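Is the Trellden tidy-up package worth $2,781?

Clukelico wants 2,781 dollars for the two-handed Trellden package. The sales page promises it will clear "any household table." Has anyone checked?

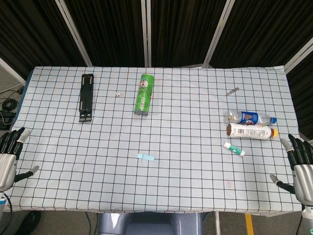
Alasdair Imrie
Member, hardware board

I'd want to see the bottle on its side under the Pepsi-type one picked up before I paid. Big bottles are easy to advertise. Ask them about the die and the glue stick, and get the answer in writing.

Jucélia Dantas
Regular

Depends what you want it for. A fingertip touching the top of a green can tells me nothing about lifting it. The Pustbridge kit is 1,822 and makes fewer claims, so I'd start there.

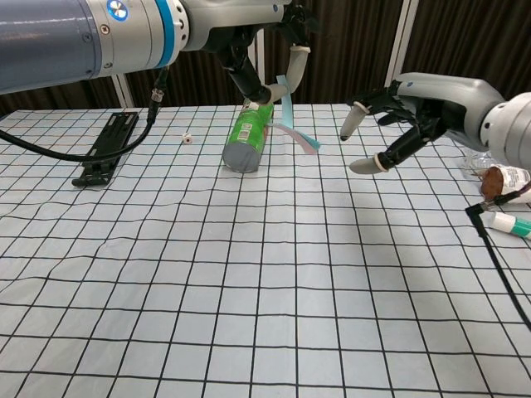
Does the price include setup?
Setup is billed separately at 900 dollars, and they only mention it on the order form.

Ismael Leite
New member

my cousin got a demo in March, said it was ok. bit slow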